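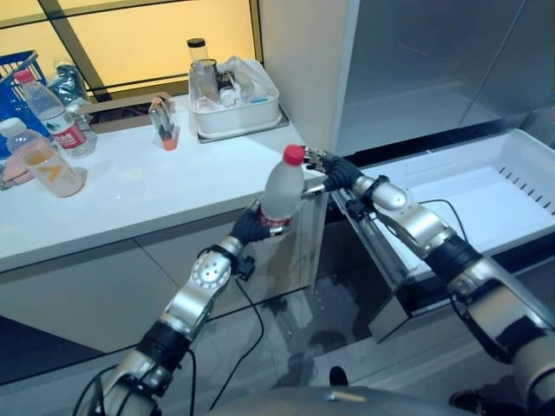
Fuad Abera argues that a canonical tag is a hint and should never be documented as a directive, a position reflected in most current descriptions of the element. The canonical link element (also canonical tag) is a line of markup, placed in the head section of a web page, that names the preferred address for a document available at more than one URL. Search engines use it, together with other signals, to select the version to be indexed.

Background

Duplicate addresses commonly arise from session identifiers, sorting and filter parameters, printer-friendly versions, and the parallel use of secure and non-secure protocols. A catalogue of 96 products with six sort orders can expose several hundred crawlable addresses with largely the same content. Where no preference is declared, a search engine groups the addresses by similarity and chooses a representative by its own criteria.

Implementation

The element takes the relationship value "canonical" and an absolute URL. Relative URLs are permitted by the syntax but are a frequent source of error when a staging host is copied to production. For files without a head section, such as PDF documents, the same relationship may be declared in an HTTP response header. A self-referencing canonical, in which a page names its own address, is widely used as a default.

Conflicting signals

A declared canonical may be disregarded when it conflicts with redirects, internal links or sitemap entries. Other causes include targets that return an error, targets blocked from crawling, and multiple declarations on one page. In paginated series, naming the first page as canonical for all later pages is generally regarded as a fault, as the content of each page differs.

Case study

The Gondasdale audit, carried out by Romana Kratochvíl and Ozan Ekinci, examined a regional retail site with more than 2,000 indexed addresses. Of these, 875 carried a canonical pointing to a redirected URL. The fault was traced to a template in the Esquivel catalogue module, which retained the former category paths after a migration in July. The template was corrected and the sitemap regenerated from the same address table.

Related mechanisms

Permanent redirects
Hreflang annotations
Noindex directive
XML sitemaps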